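Alline: hotel-room fabric handling data, README

Hi! If you're reading this you probably just cloned the folder and want to know what you've got. Alline is our robotics club's dataset for the bed tasks: pulling up bedding, moving pillows and laying out clothes. We're entering it together with our policy in the Vollano student challenge, housekeeping track.

There are 373 episodes, recorded at 30 frames per second. Every episode has a head view and a wrist view, plus joint states and a one-line instruction. I split them by task and not by day, so please don't reshuffle (I did once, and lost an evening to it).

Wrist views are in wrist/, numbered by episode. White bedding is the hard part for our depth model, so expect holes in the depth maps wherever the duvet gets smooth. 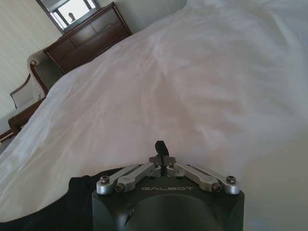

Wrist view over the bedding, dresser and mirror in the background.

If you only want to try one thing, start with the duvet folder. It's the biggest, and the instructions there are the cleanest because Leonor Mendes rewrote them all in October.

The gripper state is logged as a single number, 0 for closed and 1 for open. We use Nivley to sync the streams. It drops the first few frames of an episode now and then, and the loader skips those for you.

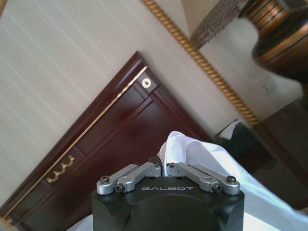
Refugio Espinoza

I wrote the labeling guide too, so complaints go to me! An episode counts as a success if the final head frame matches the instruction. Near misses go in partial/, and there are 74 of them. Please use them, they're great for training a failure detector.

Pillow episodes got their own folder after we changed the start pose.
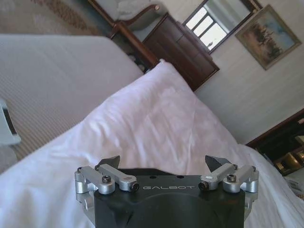 Can I train on the wrist views alone?
You can, but the clothes tasks need the head view to tell which end of a garment is the collar. For pillows, wrist only is a decent baseline.

Clothes are the newest part and the one I like best. Each instruction gives the garment and where it should end up, and hem and neckline keypoints are in keypoints.json. Sleeves are still unlabeled. Sorry, it's on my list!

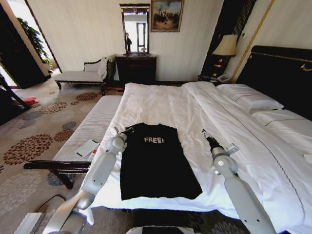 Liyanage wrote in the issue tracker that the keypoints get much more useful once you flip the left/right labels for garments lying face down, and that 50 corrected episodes were enough to see it in the validation curve. I've merged that fix, so pull again if your copy is old.

Known problems: two calibration files share a name, and the timestamps in partial/ are in milliseconds while everything else is in seconds.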